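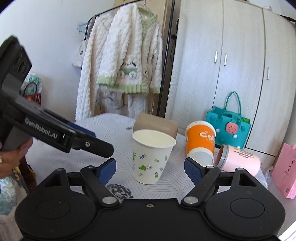 Four cups and a round coaster on the sorting surface. White paper cup with leaf sprigs upright at centre; tan, orange and pink cups tipped.

Takeaway and Tabletop Cups: Gallery 2

Page last revised May 2, 2019

This gallery covers the printed cups in the Skulstead collection, now 61 pieces. The collection is limited to drinking cups with a printed or coloured exterior. Lids, stirrers and carriers are catalogued separately. Coasters are kept with the cups when they were acquired together and are otherwise filed under table linen, an arrangement inherited from the first index and never corrected.

Entries are grouped by type of decoration. Colour names refer to the dominant exterior colour in daylight. Rim, interior and base are recorded separately where they differ from the body, as interior colour is often the quickest way to tell two print runs apart. Capacity is given to the brim in millilitres, measured with water at room temperature.

Sorting and laying out

Cups are sorted on a flat covered surface before they are numbered. Pieces laid on their sides show the mouth and the interior colour. Pieces standing upright show the full height of the decoration. Both positions are used during sorting, and no order of value is implied by either.

White or very pale covers are preferred. A dark cover makes grey rims hard to read and gives a false warmth to beige. Fine line patterns in the cover are acceptable. Checks and heavy florals are not, having caused two misreadings of small print in the March session.

Group A: Leaf and figure prints

White-bodied cups with small repeated motifs. The motifs are usually sprigs, leaves or cartoon figures, scattered with no fixed baseline. The white cup at the head of this page belongs here: green and blue sprigs, little green figures, plain white interior.

A-04. Boltard, white body, single olive branch repeated at wide spacing. Side seam cuts through one branch. 240 mL.

A-07. Boltard, same branch in a darker green. Print sits slightly lower on the wall than on A-04. The two were catalogued as one piece until the bases were compared.

A-09. Maker not known. White body, ferns in grey-green, cream interior. Rim curl flattened on one side from stacking. 300 mL.

A-12. Terkus, white body with small frogs in outline. Registration is poor and the fill colour falls outside the outline on most of the frogs. Retained for that reason.

Group B: Plain and two-tone bodies

Cups with no motif, or with a lighter or darker rim as the only decoration. Tan and beige predominate. This group is the least requested and the hardest to describe, as the differences are a matter of shade.

B-01. Beige body, cream rim. 200 mL. Surface is matte and marks easily. Handle by the base.

B-02. Beige body, cream rim, slightly taller than B-01. Possibly the same maker. Wall taper differs by 3 degrees.

B-05. Gál, mid-brown body and white interior. Faint ring at one third height, left by a sleeve. Cleaning was attempted once with a dry cloth and had no effect.

B-06. Gál, same pattern in charcoal. Interior also charcoal, which makes the fill line difficult to read. Excluded from the capacity table for now.

Group C: Banded lettering

Large lettering on a coloured band, usually with white above and below. Orange is the most common band colour and red the second. The lettering is intended to be read across a counter and wraps far enough that a full word can seldom be read from one side. Catalogue photographs in this group are therefore taken as a set, with a quarter turn between exposures. Partial readings are entered as partial, with no attempt to complete the word.

C-02. Red band, white letters, white base. Letters applied slightly off level and climbing to the right. 350 mL.

C-03. Red band, as above, level. Bought in the same lot.

C-08. Terkus, orange band with a thin brown keyline at top and bottom. The keyline is missing near the seam. Colour of the band is stable and matches the 2017 swatch card without adjustment.

C-11. Green band, cream letters. Water damage at the base has lifted the outer layer over a small area. Stored with its own paper insert and not to be nested.

Group D: Small text

Coloured body, text small in relation to the wall. Pink, pale blue and grey occur. The text is often a slogan or a line of care instructions, and a hand lens is recommended. Contrast rims are common in this group, as are dark interiors.

D-01. Pale blue body, navy text in two lines. White interior. 280 mL.

D-03. Pink body, text in grey, worn through on the side that faced outward in the cabinet. Three words remain legible.

D-06. Grey body, grey text one shade darker. Legible under raking light only. Described in the first index as unprinted.

Coasters

A small number of round coasters are held. Dark grounds with blue and white patterning are the usual type. Diameter is measured across the widest point, then again at a right angle, and both values are entered. The backing is recorded if it can be identified without lifting an edge.

K-01. Round, dark ground, white star in the centre. Slight bow. Rocks on a hard surface.

K-02. Round, dark ground, blue wave border. Flat. Cup ring on the upper face, off-centre.

Storage

Cups are stored mouth down on open shelving, one deep. Nesting is permitted only within the same catalogue number, with a tissue interleaf. Interleaf is bought in packs of 2,000 sheets and is trimmed on a paper guillotine before use. Coasters are stored upright in a slotted tray. Shelf liners are replaced when they discolour.

Pieces with damaged rims are stored at waist height. The upper shelf takes Group B, which is lightest in demand. Group C is on the shelf nearest the door, away from the window, after some fading of the orange bands was suspected. Comparison with the swatch card did not confirm it, but the placement has been kept.

Corrections

A-07 was previously listed at 300 mL. The correct figure is 240 mL.

B-02 was previously attributed to Gál. The attribution has been withdrawn.

D-03 is listed twice in the printed index. The second listing should be read as D-04, a pink cup with a white rim, which will be added to this page after remeasuring.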